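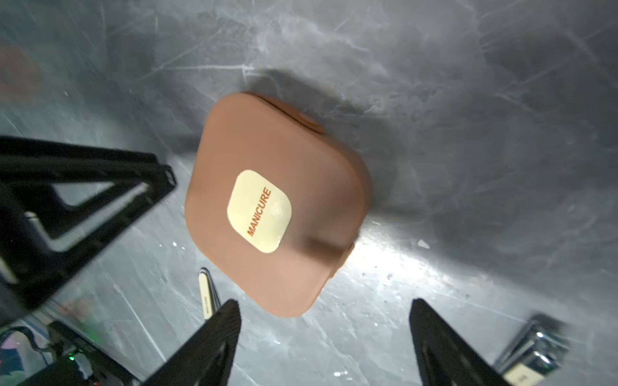

Katsuhiko Shibata me contestó en otro hilo que la espuma de los estuches de manicura no se lava nunca, que se aspira y como mucho se le pasa un paño casi seco. Abro tema aparte porque allí hablábamos de tijeras y me dijeron, con razón, que estaba desviando la conversación.

Cómo limpiar y reorganizar un estuche de manicura con espuma recortada
Hogar y orden > Baño y tocador
Publicado el 24 de diciembre de 2024
2.329 visitas

rosal_del_patio

Hola. Tengo varios estuches rígidos de plástico para las cosas de las uñas. Por fuera no hay problema, se limpian con cualquier cosa. Lo que no sé es qué hacer con el interior del marrón, que lleva una espuma negra con los huecos ya recortados para cada pieza.

La espuma ha cogido polvo de lima y en un par de huecos se me derramó aceite de cutículas en octubre. Sequé lo que pude con papel y lo dejé estar. Ahora lo he vaciado para hacer limpieza general y huele a rancio. No mucho, pero al meter la nariz se nota. También se ha quedado un poco pegajoso el hueco donde iba el frasco.

El segundo problema es que ya no tengo todas las piezas originales. El empujador se perdió en una mudanza, el cortaúñas grande lo cambié por otro más ancho que no entra y hay un hueco fino que no recuerdo para qué era. Lo que no cabe ha ido a parar a una caja verde menta que tengo al lado, todo revuelto: limas, separadores de dedos, algodón, un pulidor. Para encontrar algo hay que volcarla.
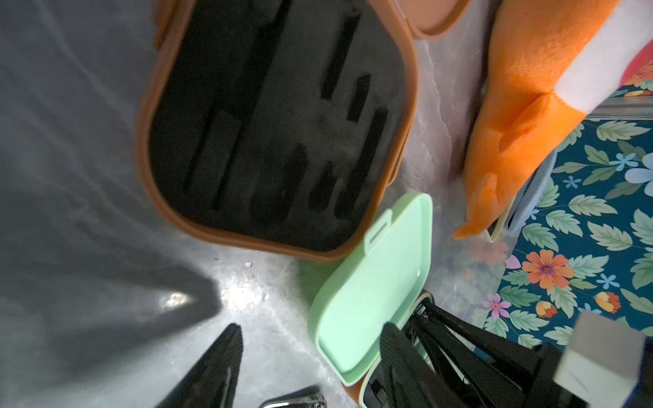

El estuche marrón abierto, con la espuma vacía, junto a la caja verde menta.

Mis dudas son estas. Si puedo sacar la espuma y lavarla, o si se deshace. Cómo se quita el olor del aceite. Y si vale la pena recortar los huecos a la medida de lo que tengo ahora o es mejor comprar una plancha nueva y empezar de cero. No quiero comprar otro estuche, el plástico está bien y el cierre funciona.

He mirado las instrucciones y solo dicen que se guarde en lugar seco. Gracias.

Ternix_78

Yo la tiraría. La espuma vieja no se recupera y encima es una cosa que tocas con las manos y que está en contacto con tijeras. Pones un paño doblado dentro y ya está, las piezas no se mueven tanto.

Katsuhiko Shibata
Respuesta aceptada por rosal_del_patio

Matizo lo que dije en el otro hilo. Lo de no lavarla nunca lo decía para espumas pegadas al fondo, que son la mayoría de las que he visto. Si la tuya sale entera sin forzar, se puede lavar. Si está pegada, no la mojes, porque el agua se queda debajo y tarda muchísimo en irse. Ahí sí que vas a tener olor.

Para saber cuál tienes, mete una tarjeta de plástico entre la espuma y la pared del estuche y ve recorriendo el borde. En las que van sueltas, la tarjeta baja hasta el fondo y la espuma cede. En las pegadas notas que se para. No tires de los tabiques entre hueco y hueco, sobre todo de los estrechos, que se rasgan enseguida.

Si sale:

Sacude la espuma boca abajo fuera de casa, o en la bañera si no tienes dónde. El polvo de lima es muy fino y si lo mojas antes de quitarlo se hace una pasta gris que no hay manera de sacar de los poros. Después pasa la aspiradora con la boquilla pequeña y una media puesta por encima, a la potencia más baja.

Prepara agua templada con unas gotas de jabón de platos. El jabón de manos suele llevar crema y deja más resto. Sumerge la espuma y apriétala con la palma abierta, sin retorcer. En la zona del aceite pon una gota de jabón directamente, deja diez minutos y vuelve a apretar. Cambia el agua hasta que salga sin espuma de jabón. Suele hacer falta más aclarado del que uno espera.

Para secarla, colócala entre dos toallas y aprieta con el peso del cuerpo. Luego de pie, apoyada en canto, en un sitio con corriente y sin sol directo. Radiador no, ni secador caliente, que se encoge por los lados y luego baila dentro del estuche. Yo espero dos días completos. Cuando creas que está seca, aprieta una esquina con un papel de cocina debajo y mira si el papel sale húmedo.

Si está pegada:

Aspira igual. Luego corta tiras de papel absorbente, mételas en el hueco del frasco y aprieta con el mango de una cuchara. Vas cambiando el papel mientras siga saliendo con mancha. Cuando salga limpio, pon bicarbonato seco en ese hueco, deja el estuche abierto toda la noche y aspira por la mañana. Puede que tengas que repetir. Con el alcohol ten cuidado: quita la grasa, pero algunas espumas negras sueltan color. Prueba antes en una esquina que no se vea.

El olor a rancio es del aceite y no se va hasta que se va el aceite. Perfumarlo por encima lo empeora.

Sobre los huecos, no recortaría nada todavía. Pon primero encima lo que usas de verdad, sin apretarlo, y mira qué coincide. En un hueco largo y estrecho cabe casi cualquier lima o un palito de naranjo. El ancho puede valer para el cortaúñas nuevo aunque quede un poco suelto – eso se arregla con una tira de fieltro en el lado. Solo si de verdad falta sitio cortaría, con cúter de hoja nueva y marcando antes el contorno con tiza blanca. Corta un poco por dentro de la marca. La espuma sujeta por presión, y si dejas el hueco exacto la pieza se cae al abrir.

Desinfecta y seca bien las herramientas antes de devolverlas a su sitio. Si guardas unas tijeras húmedas en espuma, se manchan de óxido por el lado que queda debajo y no lo ves hasta que las sacas.

Comentarios

rosal_del_patio: He probado lo de la tarjeta y baja por tres lados. Por el cuarto se para más o menos a la mitad. ¿Eso cuenta como pegada?

Katsuhiko Shibata: Seguramente tiene un punto de cola. Trátala como pegada. Si quieres intentarlo, pasa hilo dental por debajo en vaivén, despacio, pero asume que puede quedarse un trozo en el fondo.

Ternix_78: Por eso digo que se tira.

rosal_del_patio: Lo del hilo dental ha funcionado. Se ha quedado una costra pequeña en el plástico, pero la espuma ha salido sin romperse. La tengo en remojo.

Katsuhiko Shibata: La costra sale con aceite de cocina y una espátula de plástico. Luego lava el estuche con jabón, que si no volvemos a empezar.

pilar.c

Llego por la parte de la caja revuelta, que de espumas no entiendo. En una caja pequeña sin divisiones lo que a mí me sirve es separar por uso en vez de por tipo de objeto. En el estuche con huecos dejo lo metálico, que es lo que pincha o corta y conviene que esté sujeto. En la caja va lo que se gasta: limas de cartón, algodón, separadores, toallitas. Así, cuando se acaba algo, miro solo en la caja y sé lo que hay que comprar.

Dentro de la caja uso bolsitas con cierre. Las limas de pie en una esquina, si la altura lo permite, y si no, tumbadas debajo de todo. El algodón siempre en bolsa, porque suelto se llena de polvo de las limas usadas. Las limas usadas las guardo aparte de las nuevas. Con la lima de cartón ya gastada no merece la pena guardar nada, se tira.

Los frascos los saqué todos. Esmalte, quitaesmalte y aceite van en un neceser impermeable de pie en el armario. Desde entonces no he vuelto a limpiar un estuche por dentro más que para quitar polvo. Te quedaría libre el hueco que tiene forma de botella, y ahí puedes meter un cepillo de uñas pequeño o los palitos sobrantes en un tubo.

Si al final compras plancha nueva, mira la altura antes que el largo y el ancho. Yo compré una demasiado gruesa, la corté con mucho cuidado y luego no cerraba la tapa. Tuve que rebajarla por abajo con un cuchillo de pan y quedó fea, aunque por la parte de abajo no se ve. También ayuda hacer antes una plantilla de papel con las esquinas redondeadas. Con la plancha cortada en recto, las esquinas empujan la tapa.

Comentarios

rosal_del_patio: Me gusta lo de sacar los frascos, lo voy a hacer así. ¿Etiquetas las bolsitas?

pilar.c: No, son transparentes. Lo único que tengo etiquetado es el estuche por fuera, porque en casa hay otro parecido con agujas e hilos y nos confundíamos.

Ternix_78: Las bolsitas con cierre a mí se me rompen a la tercera vez.

pilar.c: Las de congelar duran más que las finas.

rosal_del_patio
Actualización

La espuma tardó en secarse un día más de lo que dijo Katsuhiko, pero mi baño no tiene ventana y la acabé pasando al pasillo. El olor se ha ido casi del todo. El hueco del frasco ya no se pega, aunque la espuma se ha quedado ahí algo más áspera al tacto.

No he recortado nada. El cortaúñas ancho va en el hueco grande con una tira de fieltro y las tijeras donde estaban. El hueco fino sigue sin dueño. He metido una lima metálica que tenía por ahí y entra, pero sobresale un poco y no sé si a la larga marcará la tapa. Si alguien sabe qué pieza suele ir en uno tan estrecho, que lo ponga y la busco suelta.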